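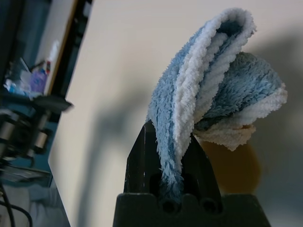
Light blue microfiber towel, white edging

khaque
2 Jun 2020
Has anyone had the Maleck spring newsletter translated yet? We sell sports towels to volleyball clubs and I have 735 addresses waiting.

bita_shop
Ours went out in March. 2346 sent, 170 clicks. Skip the translation.

tcabello
Disagree. Half my clubs don't read English. I paid 200 for it and would again.

bita_shop
Depends on the list I guess.

khaque
Ok, will translate the subject line and first paragraph only.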